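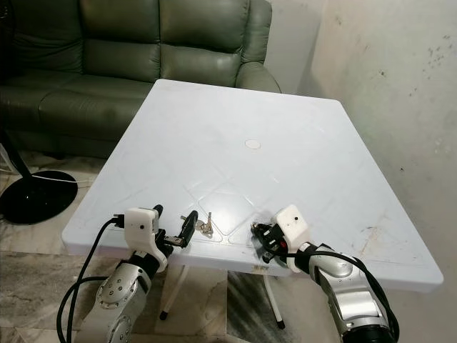 Inspection Checklist: Two-Arm Tabletop Cell, Duan Room

Site: Pistton, ground floor
Date of inspection: June 13, 2024
Inspected by: Nhung Phùng
Reviewed by: Latrice Pruitt
Task set in use: small household items (keys and fob)

Mark each item Pass, Fail, or Pass with comment. An item marked Fail must be closed before the arms are powered again. Comments are to be written at the time of inspection.

Section A. Floor and surroundings

A1. Floor tiles clean and dry within reach of both arms.
Pass.

A2. Electric fan stands clear of the left arm at full reach.
Pass with comment. Clearance was checked at slow speed with the fan base in its present place. The base position is to be marked on the floor with tape. Action: Phúc Hứa.

A3. Loose cords kept out of the walking path.
Pass with comment. The white cord behind the fan lies on open floor on its way to the sofa. The operator's path does not cross it today, but visitors use the sofa during demonstrations. A cord cover has been requested.

A4. Sofa unoccupied while the arms are powered.
Pass. The operator confirmed the rule without prompting.

A5. Wall and sofa outside the programmed work area of both arms.
Pass. Limits read from the controller and compared with the Borkine setup sheet.

Section B. Table

B1. Table stands level and does not rock when pressed at each corner.
Pass with comment. Slight movement at one corner, corrected with a thin pad under the leg. Repeat this check after every move of the table.

B2. Cap seated in the umbrella hole.
Pass. If the cap is missing, do not run any task with small items.

B3. Tabletop free of residue that could affect grip or sliding.
Pass with comment. Brownish stains and scuffs near one corner do not come off with a damp cloth. They are outside the pick area and were accepted. The diamond grooves collect dust and should be brushed out, as wiping alone leaves it behind.

B4. Only the items listed for the task are on the table.
Pass.

Section C. Arms

C1. Bolts on the lower joint cap of each arm present and tight.
Pass. Checked with the torque driver kept in the Troveck case. Paint marks to be added at the next service.

C2. Joint housings free of cracks and rubbing marks.
Pass.

C3. Both arms hold position for 5 minutes with the motors on and no command sent.
Pass. No drift seen on either side.

C4. Emergency stop halts both arms from any position.
Pass. Tested 3 times, once with the grippers facing each other over the table.

Section D. Grippers and cables

D1. Gripper housings closed, with no gap along the seams.
Pass.

D2. Fingers open and close fully without sticking.
Fail at first check, closed the same day. The right gripper stopped short of full closure. Cadi Bowen cleaned the finger slides and repeated the cycle 25 times without a fault — no parts were replaced.

D3. Left gripper holds the key fob flat against the tabletop without crushing or dropping it.
Pass with comment. Grip force is set at 75 percent of the task limit. Please do not raise it to make up for worn finger pads. Worn pads are to be changed.

D4. Cable plug fully inserted in the left gripper housing.
Pass. Pull test by hand only.

D5. Cable slack enough for full wrist rotation, without catching on the table edge.
Pass with comment. The left cable hangs in a long loop outside the arm. It cleared the edge in every test pose, but one additional clip partway along the arm is recommended. The right cable follows the arm and needs no change.

D6. Distance between facing grippers not less than the set minimum.
Pass. The software limit was on and was tested with the keys removed.

Section E. Open actions

Tape marks for the fan base: Phúc Hứa.
Cord cover: Quyên Trình, order placed.
Extra clip for the left gripper cable: Cadi Bowen, before the next long run.
Paint marks on the joint cap bolts: at the December service.

The cell is released for use with the comments noted. A copy of this checklist is to be kept with the controller log.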